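**February, Thursday. Notebook, Household Labor and Gender Study (Kurkley site)**

Coding meeting held in the morning with Seon-mi Seol. The purpose was to settle how unpaid care work is to be entered when two activities take place at the same time. At present, the time diaries record a main activity and a side activity, and the side activity is dropped from the weekly totals. Of the 134 diaries now entered, 39 list child care or elder care only in the side column. Under the current rule, the people who kept those diaries are shown as having given no care at all.

Agreed for the next round of coding:

- Side activities are kept and totaled in a separate column.
- "Being on call" for a child or an older relative is given its own code, 3, and is no longer folded into leisure.
- Planning tasks (making appointments, keeping lists, remembering birthdays) are coded as work even where the respondent has written "nothing much" beside them.

S.S. noted that the third point will draw objections at Huamán, where the earlier diaries were coded without it. The Huamán files must therefore be held apart until 2 of the coders have gone through them again under the new rule. No combined table is to be circulated before then.
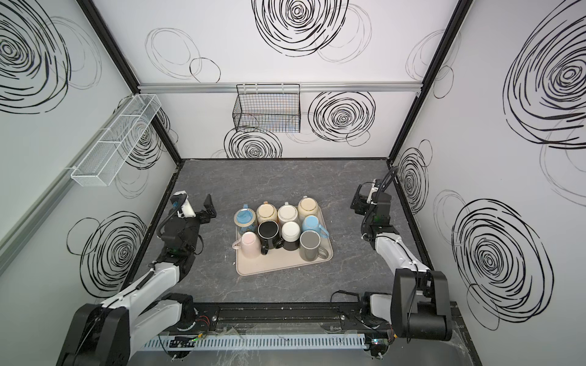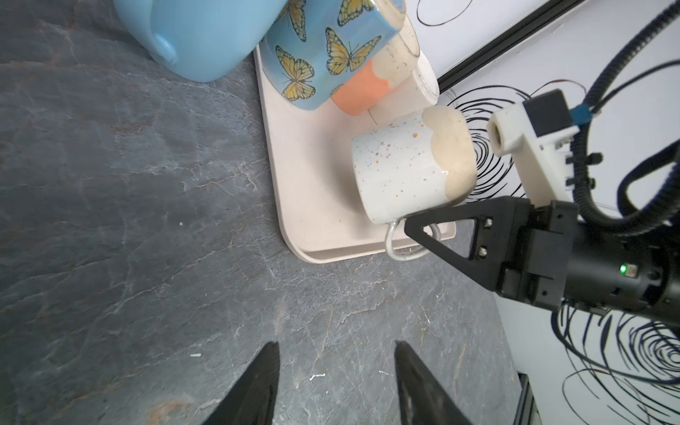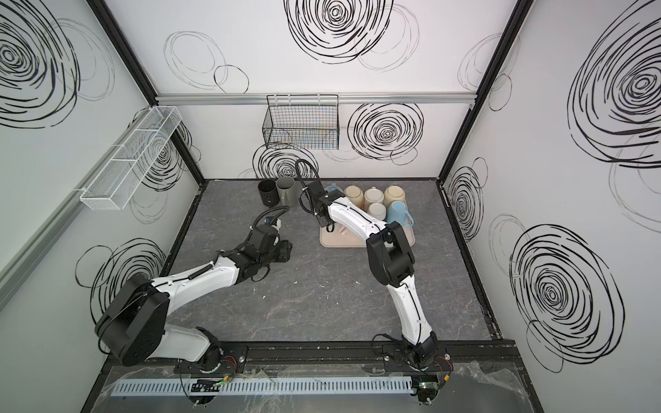

The wording of the interview guide was taken up next. The question "Do you help your wife with the housework?" appears in the older guide and was carried into ours without discussion. It assumes that the work belongs to one person and that the other assists. The replacement reads: "Who does each of these tasks in your home, and who decides when it needs doing?" The second half is to be asked even if the first has been answered at length.

A related difficulty concerns joint interviews. In the Endness transcripts, husbands answer first on money and wives answer first on meals, and the second speaker seldom disagrees aloud. Separate interviews are preferred where both partners consent. Where they do not, the transcript should mark who spoke first on each topic.

Open items:

- Skimier export still drops line breaks in the diary notes. Check whether the original text can be recovered.
- Code sheet to be revised by S.S. and placed in the shared folder.
- Decide whether paid domestic workers are to be counted as members of the household for the diary totals. Left unresolved.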